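Kershaw Support – Hand-held grippers
Ticket 769
Product: Gralline hand gripper, right-hand unit, label 017
Status: Pending parts
Opened: February 2019

Problem as reported

Right unit drops out during garment work. The jaws close on the cloth and the Meson recorder shows a normal jaw reading, then the reading freezes at the closed value. It stays there after the operator lets go of the trigger. Recording carries on with no warning, so the bad stretch only shows up at playback. The left unit on the same recorder is fine. Firmware is 356 on both.

It happens with dark, heavy pieces more than with light bedding, but that may be down to how long each piece is held. A lift like the one with the navy garment is typical of the work: jaws shut on a thick fold and the rest of the weight hanging from it.

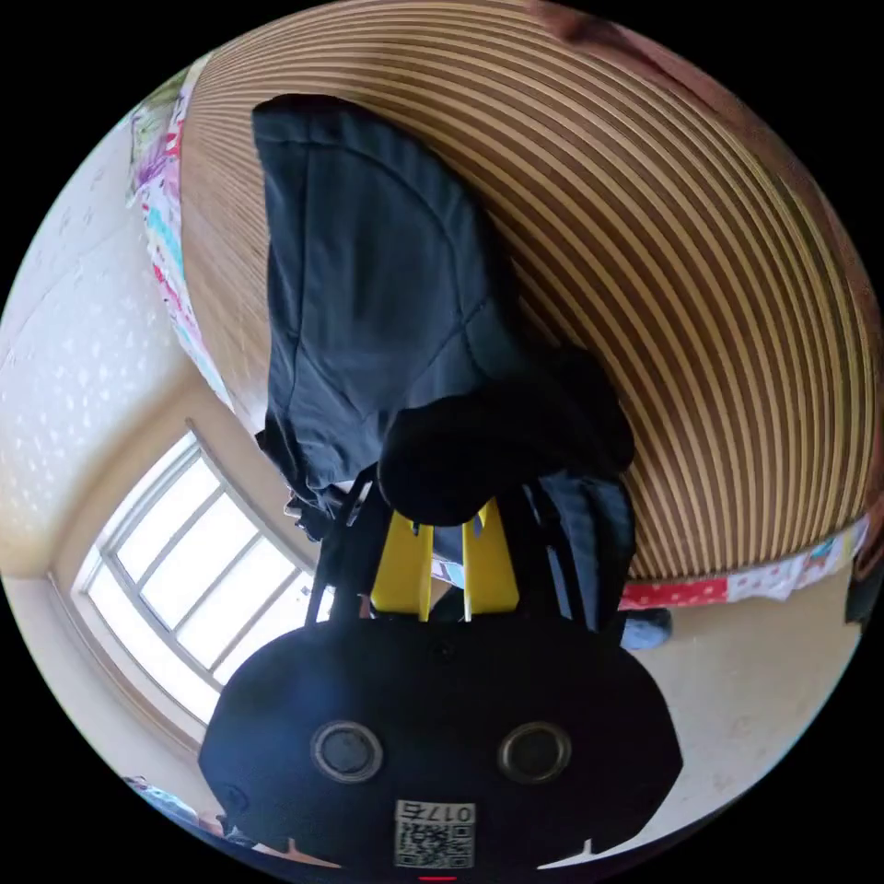 Steps tried

1. Restarted the recorder and the gripper. Fault came back on the fourth lift.

2. Swapped left and right cables at the recorder end. Fault stayed with 017.

3. Cleaned lint from the finger slides with a dry brush. There was a fair amount packed behind the left slide. No change.

4. Ran the jaw calibration from the service menu. Passed. Ran it again with the unit tilted nose down. Passed.

5. Cycled the jaws open and shut with nothing in them, more than 100 times. No freeze. We take this to mean the fault needs load on the fingers.

6. Went back to the clothes pile and started picking again. We set the recorder to beep on any reading that doesn't move for 4 seconds.

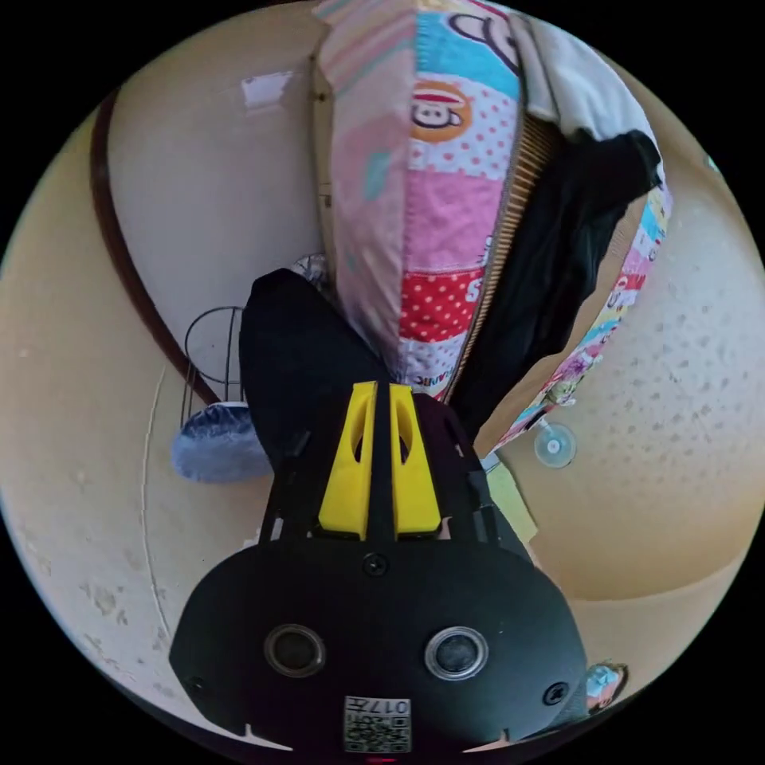

Unit 017 at the pile, jaws empty.

Reply from support

Thanks for the detail, and for doing the cable swap first. A reading that freezes under load and passes calibration is usually the position sensor ribbon. It runs under the finger assembly and can lift out of its socket when the struts flex. The indicator light will not help you here. It stays red as long as the unit has power, fault or no fault.

Please do the following:

– Power the unit down before touching the finger assembly. The jaws can close by themselves when the ribbon is reseated live.
– Take off the housing cover and check that the ribbon latch is fully down on both sides.
– Look for a crease or a shiny spot on the ribbon where it passes the bracket.
– Refit, then test with a heavy garment, with a second person steadying the cloth. Both people should keep bare fingers clear of the jaws.

Do not tape the ribbon in place. We have had 6 units back with tape in the slides.

Customer update

Cover off. Latch was down on one side and up on the other. There is a crease in the ribbon next to the bracket, not torn through. Pressed the latch home, refitted the cover and went on to the two-person test with black cloth.

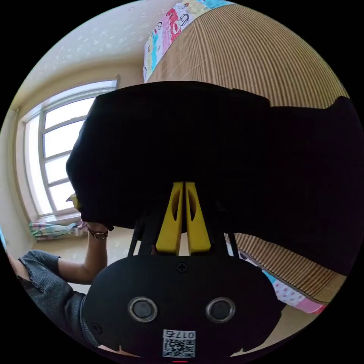
First run was clean. On the second run the beep went off again, with the jaws reading closed and the trigger fully out. Sending the log from both runs. Pressing on the left strut brings the reading back, and it goes again when the strut is released. We have stopped using 017 for now and are working with the left unit only.

Reply from support

Log received. The dropout lines up with the strut moving, so the ribbon is done and reseating it again won't hold. A new ribbon and bracket are going out from Skadau under this ticket number. The new bracket has a wider slot – fit it even if the old one looks fine.

Any recording made with 017 since the fault began should be checked for flat jaw readings before it is used. Keep the old ribbon and send it back in the same box.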